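Toy Kitchen Shelf -- Gallery

Posted 26 February 2018

Pictures from the play corner at Fladwood, where the toy kitchen things get sorted before they go back into their bins. Full set is 22 pictures; the rest go up in May.

The bins are from Korka and hold 30 pieces each. Food goes in one, utensils in another -- cups can go in either.

On the black table
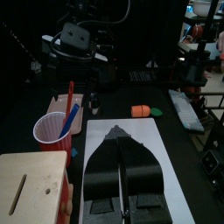

Red cup with a red handle and a blue spatula standing in it, pink tray behind. The carrot has its green top on.

Bins and labels

Pictures to follow.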